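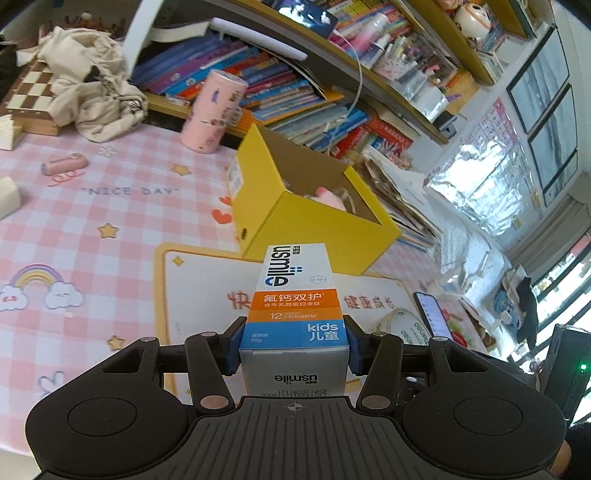

Segundo Yaryna Dmytriv, a pinça não deixou cair nada: largou quando o controlador mandou largar, e foi aí que se perdeu a manhã.

Julho de 2019
Texto de Solomiia Vasylenko

A falha surgiu nos ensaios de embalagem da Zimum, com uma pinça manual de dois dedos. Em 68 ciclos registados, 22 terminaram com abertura prematura. O sensor de força indicava contacto perdido com o objeto ainda preso entre as almofadas.

A equipa suspeitou primeiro do atrito. Um rolo de fita cede de forma diferente de uma caixa de cartão, e o limiar fora calibrado em janeiro só com caixas.
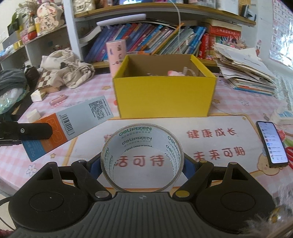 Recalibrar por objeto reduziu os erros, mas não os eliminou. Taras Tkachuk encontrou o resto no firmware: após 60 segundos de aperto contínuo, o filtro repunha o zero do sensor – e a força real passava a ser lida como nula. O controlador tentava então um novo aperto, abrindo os dedos sem aviso.

A correção bloqueia a reposição do zero com os dedos fechados. Falta validar a paragem de emergência, que partilha o mesmo sinal.
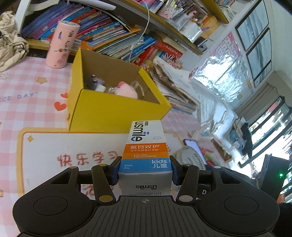
Pinça com caixa de pasta de dentes usmile.

Contacto: redação da Brallance | © Brallance, todos os direitos reservados | Voltar ao topo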